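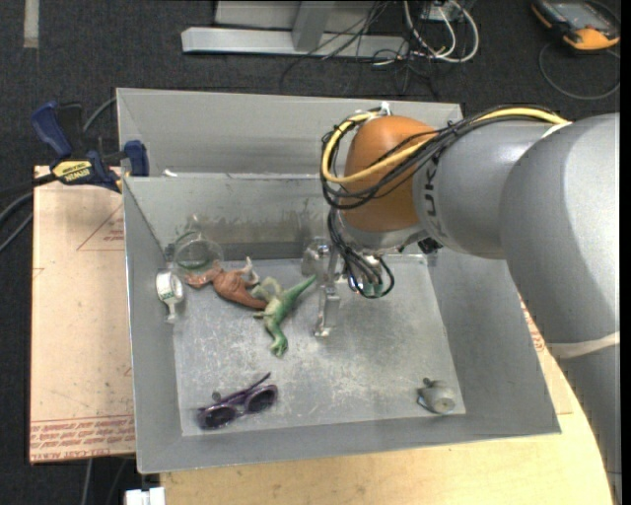
Giving up the storage unit

I rented a storage unit in Steltdale for six years. It cost 116 dollars a month by the end, up from 100 when I signed the lease, and I went there maybe twice a year. In February I finally gave notice.

The unit was supposed to be for one winter. I had moved out of the house on the hill into an apartment with two closets, and I told myself I would sort things when the weather got better. Then I changed jobs and stopped thinking about it, except when the charge showed up on my card.

My friend Halina came with me on the first Saturday. She is good at this because she doesn't ask what you want to do with a thing. She holds it up, waits, and puts it in a pile. We got through 20 boxes before lunch.

Most of it was paper. I had kept phone bills from an apartment I left in college. I had the manuals for two vacuum cleaners and neither of the vacuum cleaners. There was a box marked KITCHEN that had ski gloves in it and a lamp without a cord.

The furniture took longer. The thrift store in Flastthorpe would take the dresser and the bookcase but said no to the couch. The county dump charges by weight, so the couch ended up costing me money too. I was annoyed about that for a day or so.

What I kept fits in the back of a small car: my grandmother's mixing bowls, a box of letters, the good toolbox, and a quilt that needs mending. I also kept one of the manuals by mistake.

The office wanted the unit swept before they would close the account. I hadn't brought a broom, so I drove to the hardware store and bought one, then had to find a place for it at home. It's behind the bathroom door.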